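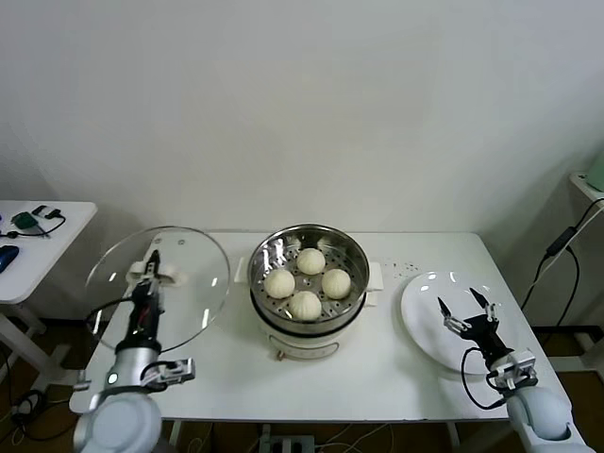 Tuesday, dough notes, batch 7

Today I continued with the question of the flour. The Stullano flour is finished, so I used the Cardoso one from the new bag. I kept everything else the same as in batch 6: 600 g flour, the same yeast, the same sugar, water from the same jug. Only the flour is different, and I want to remember this when I compare.

The Cardoso takes water more slowly. After the first mixing it looked too dry and I almost added more, but I waited ten minutes under a cloth and then it was fine. I should write this on the bag. Kneading by hand was easier than last time, the dough did not stick to the board so much.

First rise: 2 hours on the shelf near the window. It is September and the room is cooler in the morning, so I think the times from summer are not valid anymore. In batch 5 the dough was ready in a little over one hour. I did not believe it at first and pressed it with a finger twice — the hole stayed, so it was ready.

Shaping is still my weak point. The pleats open when I make the edge of the circle too thick. The center must be thick and the edge thin, and I know it, but my rolling pin does not. For next time: roll only the edge, turn the circle with the left hand.

Yellow spots: we had them in batch 4 and I still do not know the cause. One idea is the baking powder not dissolved. I passed it through the fine sieve today, two times.

Second rise was 25 minutes. Cold water at the start, then medium heat. After the heat is off, wait five minutes before the lid is opened. Please keep to this, also when people are hungry.

To do:
Order Cardoso again, the small bags. Sekosia has them cheaper but the delivery is slow.
Kitchen scale (the Joltell) shows 3 g with nothing on it. Change the battery or subtract.
Try half milk, half water in batch 8.
Ask who took the bench scraper.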